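Re: [storage-list] Open baskets vs. lidded bins for small bath items

From: listmember, Flodlow
Date: 26 July 2018
To: storage-list

On the question of open baskets, which was put to the list earlier:

> We are refitting the shared bathroom shelf in a rental unit and want to
> settle on one container type for the whole shelf. The candidates are
> (a) small woven baskets, open top, and (b) Fumix lidded bins, the
> narrow size. Contents are the usual: bath poufs, bottles, cartons of
> one thing and another. My inclination is (b) for everything. The lid
> keeps dust out and the bins stack. Is there a case for (a) that I
> have missed?
>
> Second question. How do people deal with hanging loops and strings
> on the things they put away? Ours end up over the edge of whatever
> they are in, and I would like to know if it is worth doing anything
> about it.
>
> Third, labels. Front or top?

I will take these in order, with the second one at more length than the others, as it is the one I have spent time on.

1. Container type

I would not use one type for the whole shelf. The lidded bin is a good container for dry goods with a fixed shape. It is a poor container for mesh. A bath pouf goes back on the shelf damp in every household I know of, and a closed bin holds that moisture in. The narrow Fumix has no vent holes in the version we bought. A drilled lid fixes part of the problem and removes the dust argument at the same time.

The second objection is volume. Mesh netting has no fixed size. It can be pressed down to a fraction of its resting volume, and it pushes back. A lid closed on a large pouf is under constant load at the catch. We had two catches let go in the first season at Tretport, both on bins holding poufs, and none on bins holding anything else. An open basket has no catch. The pouf rises over the rim as far as it wants to and stops there.

So for mesh: basket. For bottles I would use neither. A tall bottle in a small basket raises the center of gravity of the whole thing and gives you a container that goes over when the shelf is bumped. Stand bottles directly on the shelf, behind the basket, where the basket acts as a stop.

Cartons are a separate matter and I come back to them below.

2. Loops and strings

The short reply is that it is worth doing something, and that the something is small. A loop that hangs over the front rim is useful. It gives you a handle. You can take the pouf out with one finger and without putting a hand into the netting, and the same loop goes on the hook in the shower. I would leave the loop forward on purpose when putting the pouf away.

The string is the part that causes trouble. On many poufs a thin string comes off the end of the loop, either as the tail of a knot or as what held the retail tag. It is light, it lies wherever it lands, and it gets under the next thing you set down. Then you pick that thing up, or slide it, and the string moves with it and pulls on the loop, which pulls on the pouf. With a light wicker basket the basket comes too. I have cleared more small spills from this cause than from any other on that shelf.

Here is a plain white top, with the basket, one bottle and one carton on it.
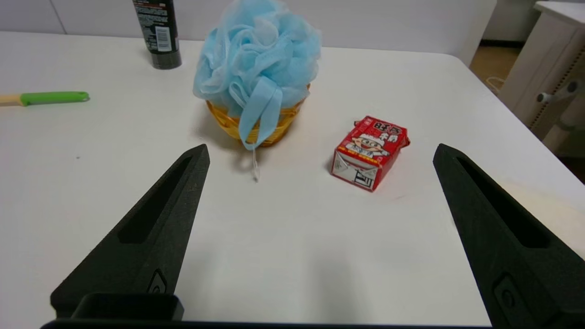 6 min read

Note the blue strap over the front rim and the white string running down from the end of it onto the table. That is the condition I am describing. The carton is well to the right of the basket, and the string is free. Move the carton left and forward, so that it stands in front of the basket, and it will be standing on the string sooner or later.

There are three treatments I have tried.

a) Cut the string at the strap. Fast and permanent. Check first that the string is not what closes the loop. On one of the poufs we had, it was, and cutting it left us with a ball of netting and a separate ribbon. If there is a knot, leave a short tail on it and do not cut flush.

b) Tuck the string into the weave of the basket. This works until the first time the pouf is taken out, after which it has to be done again. On a rough weave it also snags. I stopped doing it.

c) Tie the string back to the strap with an overhand knot. It takes a minute, it can be undone, and it has held on everything I have used it on. The knot makes a small lump, which has not bothered anyone here.

My recommendation is (c) if the poufs belong to tenants and (a) if they belong to you.

3. Basket placement

Some notes on position, as the original message gave the shelf as an open one at waist height.

Set the basket back from the front edge by at least the length of the hanging loop. If the loop hangs past the shelf edge it will be caught by a sleeve. Wicker on a smooth surface slides easily, more easily than I had assumed before I measured it. We now put a square of rubber drawer liner under each basket, cut slightly smaller than the base so that it does not show. A roll covers far more baskets than any of us own.

Bottle to the rear, as above, with the label turned to the front. If the product label is on one side and the barcode on another, turn the product name out. Where both are on the same face there is nothing to decide.

4. Cartons

The original message lists cartons among the contents without saying what they hold. If any of them are drink cartons, I would keep them off the bathroom shelf entirely and give them a place in the kitchen. In a shared unit they travel. A small red milk carton is a handy stand-in for any light object with a folded top, as it is the right size and everyone here can recognize it from across the room by the cartoon face on the front.

What I have found with gabled cartons in general is that they are less steady than they look. The base is small, the bottom folds are seldom flat, and a carton that has been handled sits at an angle or rocks. Full, they are acceptable. Empty, they go over at a touch. They should not be stood on drawer liner, on a strap, or on anything else with an edge to it.

If cartons must share the shelf, give them a bin. This is the one place where I would agree with the Fumix narrow size, with the lid left off. The walls hold them upright and the gabled tops stay accessible. Do not put them in the basket with the pouf. The netting catches on the folded corners.

5. Labels

Front, for anything above waist height. Top, for anything below. At waist height either will do, and I would pick front so that the rule is simple to write down. An open basket has no top to label in any case, so the question applies only to the bins.

For wicker, adhesive labels do not stay on. We used card tags on a loop of thread for one winter and replaced them in December with clip-on plates from Sönmez, which came in a pack of 200. They grip the rim and can be moved. The drawback is that the plate takes up the same part of the rim that the loop wants to hang over. Put the plate to the left and the loop in the middle, or the other way around, but do the same on every basket.

You may find that the basket with the pouf in it does not need a label. The contents are visible above the rim. I label it anyway in shared units, with the room number and nothing else.

6. Cost

For the original poster, who asked off-list. I have no current price on the bins. The baskets were bought as a mixed lot of 84 for the whole building, and the lot contained three rim heights, which I would avoid next time. Ask for one height. The lower rims let a large pouf roll out when the basket is tilted. The tallest hold it properly but hide the loop if it falls inside, and then you are back to reaching into the netting.

Medium height, one pouf to a basket. Two small ones will fit, but the loops tangle.

7. Cleaning

Wicker does not want to be soaked. Brush it dry, wipe it with a cloth that has been wrung out hard, and leave it upside down overnight. The rim and the base hold the most dust. Poufs can be rinsed and hung by the loop, which is another reason to keep the loop intact when you deal with the string.

Replace the pouf when the center tie loosens. There is no useful repair. I have tried re-tying two of them with fishing line, and both came out lopsided and shed netting afterward.

If someone on the list has used a vented lidded bin for mesh over a full year, I would like to see the results, in particular whether the catch held. The unvented ones I consider settled.

--
Flodlow building stores
storage-list: to unsubscribe, send a blank message with "unsubscribe" in the subject line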